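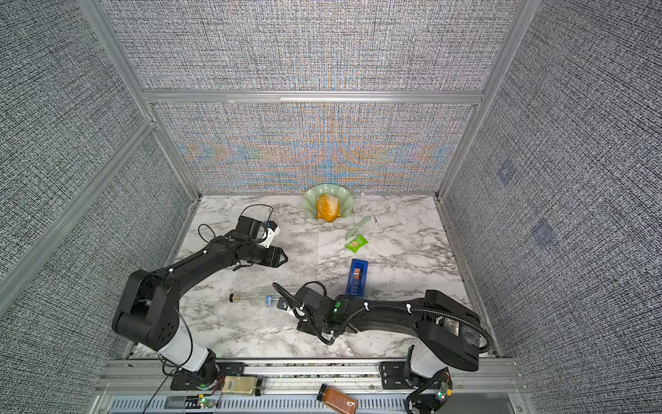
Does the Kurko kit hold its calibration over a full shift? For one shift it did; by the second morning the left arm needed a fresh zero.

**Thursday, Kurko two-arm kit, trial unit**

- Logged 703 cycles, 545 clean. Most misses on clear packaging.
- Controller restart takes 76 s. Loltness quoted 60.
- Wrist cameras: exposure locked, auto drifts.
- Finger sets from Hamann fit without shims. Torque spec missing from the manual, asked Loltness again.

Rorness quote still open. Their service plan covers cables, Kurko's does not. Rerun clear items Monday with the lower grip force.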